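Perception for Manipulation, handout to accompany the session on simulated wrist views
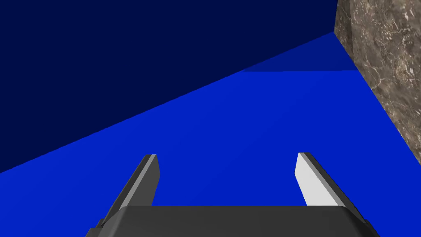 Handout 2, page 50

Read this before the lab. It covers what a simulated wrist view gives your policy to work with, and why you should be slow to believe the success rates that come out of it.

Start with the texture. The blue surface is close to one flat colour, and so is the dark navy area past its edge. A feature tracker will find next to nothing on either. The veined stone wall is a different matter: plenty of fine pale lines, strong contrast, all of it off to one side. If your pose estimate looks good in a view like this, ask how much of it hangs on the wall. Then swap the wall for a plain one and run it again. Most groups don't bother, and their reports show it.

Next, depth. There is a darker blue band near the far edge of the surface. Is it a shadow, a step, or a second face? I would not want to say from one view, and I don't trust a network that says so with confidence. The Drokley baseline labels bands of this sort as obstacles. The Meireles one ignores them. Both papers call their results robust.

The fingers are open with nothing between them, so the only thing to segment near the gripper is the gripper itself. Note that the inner side of the right finger is almost white while the outer side of the left is nearly black. A mask based on grey level will lose one or the other. Use the joint readings and the known geometry to build the mask - you have both, so there is no excuse for learning it.

On the claims. Gromau reports 60 per cent transfer to hardware after random colours and lighting. The test set was 612 trials, all on the same bench in Baltdale, with the same lamp. Treat that figure as a statement about one bench.

For the lab:
Log the raw image with every command sent.
Fix the seed and write it down.
Run 50 episodes per setting, failures included.
Change one thing at a time: wall texture first, then light, then surface colour.

Bring the logs as well as the plots. Marks are given for failures you can explain, and a high score with no logs behind it gets none.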